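December, notebook of the Herport sorting bench, afternoon

Two weeks now with the robot doing the first sort. Yanling Kang asked me to write what changed for us, not only cycle times, so I try.

Before, two persons stood at the Doditz line the whole shift and picked by hand. Now one of them loads and watches, the other went to inspection. Both say the shoulders are better. The one who watches says the time goes slower, and I believe her. We agreed to swap every 2 hours, starting tomorrow.

Stops this morning: 3. Two were the grip on round parts, one was me leaning over the tape. After every stop people look at me and wait. I would like that they can restart it themselves – the Gilani sheet is too long for this, must be rewritten on one page.

For practice we keep the small coloured blocks on the wooden board. New people are less afraid to make mistakes with a star or a heart than with a customer part.
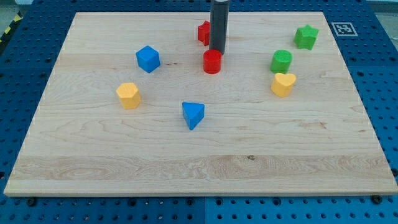 Run 44 is the next one. I want the operators to choose the order of picking, and I only write down. Warivmont wants the numbers also by shift, but I will first ask the operators if they agree.

To do: lower the stop button, it is too high for Yanling.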